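Vimstead Two-Finger Gripper Kit, reviewed
by Kulsoom Ghauri

2 out of 5

I paid $171 for this kit in March and put it on the arm I've been building at home. The box says "ready in 24 minutes." It took me most of an evening, and the instructions skip the part where you set the finger spacing. The Ovell gripper I had before came with a paper gauge for that. Vimstead gives you a link to a video.

The claim that got me to buy was "handles soft and irregular objects." So I've been trying it on foam whiteboard erasers, the bone-shaped kind, in a few colors. They seemed like a fair test – light, a bit squashy, with a narrow waist where two fingers ought to get a grip.

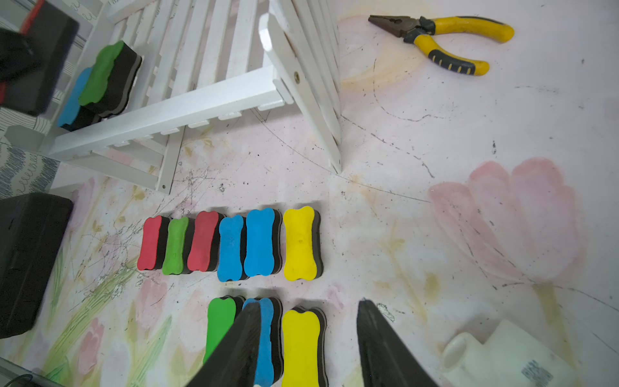

Spread out with plenty of space, they're easy enough. Put them side by side and the fingers have trouble getting in between without shoving the neighbor over. The tapered tips help a little. They'd help more if the left and right finger closed at the same speed, and on my unit they don't. I wrote to support and was told this is "within tolerance," with no number attached.

The wrist camera mount is decent, I'll give them that. It holds its angle and the cable doesn't snag. The fingers block a fair bit of whatever is closest, though, so plan your approach from farther out.

As for the lifetime rating on the motor, ask me again next year. I'd want to see a spare parts page before I believed it.

Posted July 2025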